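The Briden Blue Faux Flower Arrangement

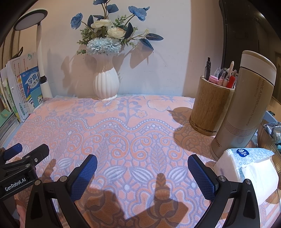

The Briden in blue and cream, with a ribbed white vase. Desk lamp and books not included.

I've been making faux arrangements for long enough to have strong feelings about blue. Blue silk flowers can go very wrong (think gas station carnations) and for a long time I mostly stayed away from them. Then I got hold of these medium-blue poppies with the ruffled petals, stuck three of them in a jar on my kitchen counter, and kept walking past them and thinking, okay, I need to do something with you. The Briden is what I did with them!

It's a tall, loose, slightly wild arrangement for a side table, a desk or the end of a shelf. The poppies go up highest and I let them wander. One leans way out to the left on a thin curved stem, and please don't straighten it, that's my favorite part. Under the poppies there are two big layered blooms in cream, and the fuller one has a faint touch of peach in the middle. Then right down at the rim sit two pale blue mum-type heads, side by side, with all those skinny little petals packed together.

The leaves are the bit people write to me about. They're navy, really dark, and I use six in every Briden. I tried it with plain green first and it looked like every other bunch in the store. The navy ones make the cream look creamier and they throw great shadows on a pale wall when the sun comes in. There's still some green in there too, a spill of small round eucalyptus-style leaves on the left and a couple of green sprigs, plus a tiny bit of pale yellow tucked in on the right.

About the vase

The white one is my Nolte vase. It's glossy ceramic with vertical ribs around a rounded body, then a narrower neck and a little flared foot. I picked it for the neck. Faux stems flop around like crazy in a wide-mouth vase and you end up stuffing the thing with newspaper, but a narrow neck holds them together so you can just drop them in and fuss with the top.

You can buy the stems on their own if you already have a vase you love. Mine come with long stems, and you can bend the bottoms up if your vase is short. If you'd rather cut them, use wire cutters and not your good scissors. I've ruined two pairs and I should know better by now.

What you get

Three blue poppies
Two cream layered blooms
Two pale blue mums
Six navy leaves
Eucalyptus-style greenery, green sprigs and the little yellow filler
The Nolte vase (full set only)

How it ships

The full set comes in two boxes, vase in one and stems in the other, usually on the same day but I can't promise that. The flowers will look squashed when you open them. Don't panic! Give every stem a gentle shake, open the petals with your fingers, and leave them standing up overnight. If a petal has a hard crease, a hair dryer on the low setting for a few seconds sorts it out. Hold it well back and keep it moving.

Putting it together

I start with the tall poppies, one up the middle, one out left, one over to the right. Then the cream ones, a bit lower, turned so they aren't both staring straight at you (one nearly sideways looks much more natural). The mums go in last of the flowers, pushed down until the heads rest on the rim. Leaves after that, wherever there's a gap. I like the long oval one sticking out farthest on the right. The greenery just fills in whatever is left. It takes me 13 minutes, but I've done a lot of them, so put some music on and take your time.

If it looks too neat, pull one thing out and stick it back in crooked.

Where to put it

I love it against a plain wall, on top of something soft. A peach-orange and lavender-gray throw is really pretty with it, that warm color under all the blue just works. It's also nice on a desk, next to a lamp and a row of books, if you have the room behind your elbows. Keep it out of strong sun all day long if you can. Blues fade faster than creams, and that goes for any faux flower, mine included.

For dust, a soft makeup brush is the best thing I've found. No water on the flowers, please. The vase you can wash by hand.

Other sizes and colors

The Undow is the small version, with the same blues but no tall poppies, and it fits on a windowsill. The Jindthorpe is all cream and green for people who don't want any blue at all. Both can go in the Nolte vase. I'm working on a rust-colored one and hope to have it up in January, if the leaves I ordered turn out to be the color they were in the catalog.

I made 200 sets of the Briden in this batch. When they're gone there will be a wait while I get more navy leaves, which come from a different supplier than everything else and take forever.

Item no. 274
Sold as: full set with vase, or stems only
Returns: 13 days from delivery, uncut stems only
Page updated September 25, 2018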